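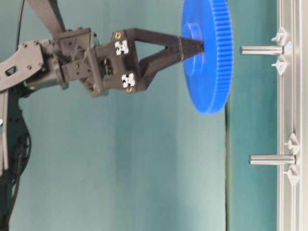

Que si la célula lleva meses metiendo engranajes en pernos sin quejarse, para qué queremos una charla entera sobre mantenimiento: eso preguntó alguien en la ronda de septiembre, y lo preguntó en serio. Empezar por ahí. Dejar que la sala se ría un poco y contestar con el número: 153 inserciones fallidas en el registro de Cerby, todas con el robot en perfecto estado según el propio robot.

# Notas para la charla: «La célula va bien, gracias»

*(Dejar la foto puesta durante toda la introducción. No leerla en voz alta, tienen ojos.)*

## 1. De qué célula hablamos

- Cerby es una célula de montaje pequeña. Coge un engranaje azul por el cubo, lo lleva hasta un perno metálico que sale del perfil de aluminio y lo mete. Ya está. Un niño de cuatro años lo hace mientras mira a otro lado.
- Un brazo, una pinza de dos dedos, dos marcadores en la base de la pinza. Dos pernos en el perfil.
- El programa de inserción lo heredamos del proyecto Jedow, con sus comentarios. Uno dice «revisar esto». No sabemos qué es «esto». Sigue ahí por respeto.
- Llevamos 2.427 ciclos desde la última puesta a punto completa. Decirlo despacio, que suena mejor.

> Pausa. Si alguien pregunta por el tiempo de ciclo, remitir al final. Al final no hay nada sobre el tiempo de ciclo, pero para entonces querrán café.

## 2. Dónde falla

Señalar el hueco entre el engranaje y la punta del perno. Toda la charla vive en ese hueco.

El brazo llega a la posición de aproximación con el cubo más o menos alineado con el perno. Ese «más o menos» es el que paga la factura. Si el engranaje viene un poco girado entre los dedos, el agujero apoya en el canto del perno, el brazo empuja, el control nota resistencia y concluye, con toda la tranquilidad del mundo, que la pieza está puesta. Abre la pinza. El engranaje se va al suelo con un ruidito que ya reconocemos desde el pasillo.

Durante bastante tiempo le echamos la culpa al perno. Lo desmontamos, lo medimos, lo volvimos a montar. Estaba bien. Después se la echamos al proveedor de engranajes, Firero, que nos contestó con una educación que no merecíamos. Las piezas también estaban bien.

Quedaba la pinza, que era donde habíamos mirado menos por ser lo que más a mano teníamos.

## 3. Lo que encontramos en la pinza

Ir punto por punto, sin prisa:

- **Las puntas de los dedos.** Gastadas por dentro, una más que la otra. La diferencia no se ve a simple vista; se nota pasando la uña. La pinza cerraba, pero cerraba torcida.
- **Los tornillos del cuerpo.** Los dos de color latón. Uno había cogido holgura. El que lo apretó la última vez (yo) no lo dejó apuntado en ninguna parte.
- **El marcador inferior.** Una esquina levantada. La cámara lo seguía leyendo, solo que cada mañana lo leía en un sitio ligeramente distinto. Tardamos semanas en llamarlo «deriva térmica», que es como se llama un adhesivo despegado cuando hay que ponerlo en un informe.
- **El mazo de cables.** Rozaba en un punto del recorrido y tiraba de la muñeca en las posiciones más estiradas. Poco. Lo justo para que el fallo apareciera solo en un perno y nos pareciera un misterio.

> Aquí alguien dirá que todo eso se detecta con un sensor de fuerza decente. Sí. Asentir y seguir.

## 4. La puesta a punto, tal como la hacemos ahora

Esto es lo que la gente apunta, así que hablar más lento.

1. Brazo a posición de servicio y **parada de emergencia pulsada**. La pausa del programa no cuenta. Quien haya metido la mano con el programa en pausa ya sabe por qué lo pongo en negrita.
2. Limpiar las puntas de los dedos con alcohol y un paño que no suelte pelusa. Dejar secar.
3. Comprobar el desgaste con la galga. Si entra, se cambian los dos dedos. Siempre los dos, aunque duela.
4. Repasar tornillos con el destornillador dinamométrico, empezando por la pinza y subiendo hacia la muñeca. Cada tornillo repasado se marca con rotulador.
5. Pasar el dedo por los bordes de los marcadores. Si alguno se mueve, se retira entero y se pega uno nuevo con la plantilla. Nada de cinta adhesiva encima. La cinta brilla, y la cámara se lo toma como algo personal.
6. Seguir los cables con la mano desde la muñeca hacia abajo, buscando roces. Soltar las bridas que estén demasiado tensas.
7. Limpiar los pernos. Comprobar con la escuadra que salen perpendiculares al perfil.
8. Mirar las piezas blancas de plástico que hay junto a cada perno. Si una se ha movido, a su sitio antes de calibrar. Después de calibrar ya es tarde y hay que volver al paso anterior, con el ánimo correspondiente.
9. Desbloquear la parada, salir todos de la zona y lanzar la calibración de cámara y pinza.
10. Tanda de 17 inserciones de prueba a velocidad reducida, repartidas entre los dos pernos. Con un solo fallo se repite desde el paso 3.

¿Por qué 17? Era lo que cabía en la bandeja. Tenemos preparada una justificación estadística para quien insista, pero es peor.

## 5. El cambio en el programa

Breve, que esto no es una charla de software.

Antes, el programa daba por buena la inserción al notar contacto. Ahora pide dos cosas: contacto y profundidad. Si el brazo nota resistencia antes de la cota esperada, retrocede, gira un poco la muñeca y vuelve a probar. Tres intentos. Al tercero se para y enciende la luz ámbar, sin abrir la pinza, y ese último detalle nos ha ahorrado muchas visitas al suelo.

El parámetro de la cota está en la línea 914 del fichero de configuración, debajo de un bloque que ya no usa nadie. Lo digo aquí porque en la documentación no está y porque me lo van a preguntar igualmente.

- Cuidado al cambiar de modelo de engranaje: el cubo puede tener otra longitud y la cota deja de valer. El programa no avisa. El programa es de natural reservado.
- Después de cambiar los dedos hay que volver a medir el punto central de la herramienta. Aunque sean «iguales».

## 6. Lo que probamos y no sirvió

Esta sección se puede saltar si vamos mal de tiempo. Preferiría no saltarla.

- **Apretar más.** Subimos la fuerza de cierre. El engranaje seguía girando entre los dedos gastados y además los gastaba antes.
- **Ir más despacio.** Mismos fallos, mejor vistos.
- **Fundas de goma en las puntas.** La idea vino de Madigan, que las lleva en otra línea con piezas más pesadas. En la nuestra el cubo se quedaba pegado al abrir y el brazo se lo llevaba de vuelta a casa, tan contento.
- **Reiniciar.** Funcionó una vez. Esa vez nos costó un mes de creer en ello.

## 7. Cuaderno de la célula

Hay un cuaderno colgado junto al armario eléctrico, de papel, con un bolígrafo atado. Se apunta qué se tocó y qué tornillo estaba flojo. La hoja de cálculo compartida que teníamos antes era mucho más bonita, y su última entrada decía «prueba».

Enseñar el cuaderno, si me he acordado de traerlo.

## Preguntas probables

- *Cada cuánto se hace.* La limpieza, a las ocho, antes de arrancar. La puesta a punto completa, cuando la galga o la luz ámbar lo pidan.
- *Si se puede automatizar la revisión.* La de los marcadores, en parte: la cámara puede comparar su posición con la del día anterior. Está a medio hacer.
- *Si el comentario de Jedow sigue en el código.* Sí.
- *Tiempo de ciclo.* Mirar el reloj y anunciar el café.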